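**Woltstead library annex gets painted shelf units**

The children's corner at the Woltstead library annex reopened Tuesday with new shelving from Astetti, a local joinery shop. The order covers 14 small units in primary colors, for picture books and board games. Each is rated for 5 kilograms per board.

The boards are cut and painted at the shop, then screwed together on site. Screw heads are left exposed so that a damaged board can be taken out and replaced on its own. End panels are rounded on one side to remove the outer corner at child height.

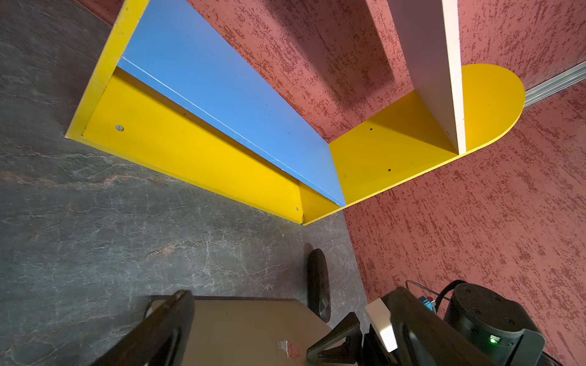

*Blue and yellow boards on one of the units, with a round-ended yellow panel at the side.*

Bianka Medve, who manages the annex, said the old shelves were too deep for the room and had been repaired several times. The new ones are 330 millimeters long and can be moved by one person.

Paint is a water-based enamel supplied by Vundus. Scuffs can be touched up from a can kept at the front desk.

Board games are back on loan now. Picture books A through K are shelved, and the remaining titles will be brought up from storage in June. Returns for the children's section go to the main desk until then.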